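Setting up the Arura two-arm kit for soft goods

The Arura kit from Lustatar comes with two arms, a pair of parallel grippers, a head camera and the teaching software. It handles boxes and bottles well on the default settings. Bags, pouches and covers need more care, and the printed guide gives them half a page. These are the steps we use on our own bench.

1. Prepare the table

Clear a work area that both arms can reach without stretching. Lay a plain, matt board over the table top if the surface is shiny. Objects that belong to later tasks can stay at the back, as long as they are out of the path of the elbows. Run the homing routine and wait for both arms to report ready.

2. Change the grip settings

Open the Grip page and choose Soft from the list. This lowers the closing force and slows the last part of the movement. Set the force level to 4. At level 5 the fingers hold more firmly, but they also leave marks in thin padding. Save the profile under a new name, or the next software update will overwrite it.

3. Place the item

Put the pouch near the middle of the board, between the two arms. It does not have to be square to the table edge. A small angle is useful in the teaching runs, as the arms will meet the same thing in normal use. 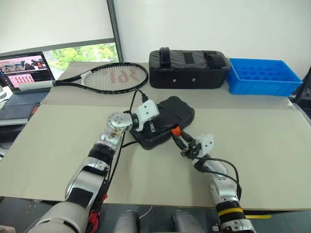

4. Teach the hold before the pull

Use one arm to steady the item and the other to do the work. Bring the holding gripper down first and let it settle for 800 milliseconds before the second arm moves. If you start both together, the item tends to slide. Aim the working gripper at a corner or an edge, where there is something to close on. Flat padding in the middle of a panel is hard to pinch.

Record at least five runs, and turn the item slightly between them. Delete any run in which you had to stop and correct the arm by hand.

5. Check the cables

Move each arm slowly through its full path and watch the cables at the wrist. They need enough slack for the gripper to turn, but a loop that hangs too low will catch on the item. Adjust the straps with the power off.

6. Run and adjust

Start at half speed. If the item creeps, lengthen the settling time before you raise the force. If the fingers close on air, lower the approach height in small steps.

The kit costs 1,581 euros a month on the standard lease, with support included. Questions about grip profiles go to Oddur Mikkelsen at the support desk. Spare finger pads are ordered through Kárason.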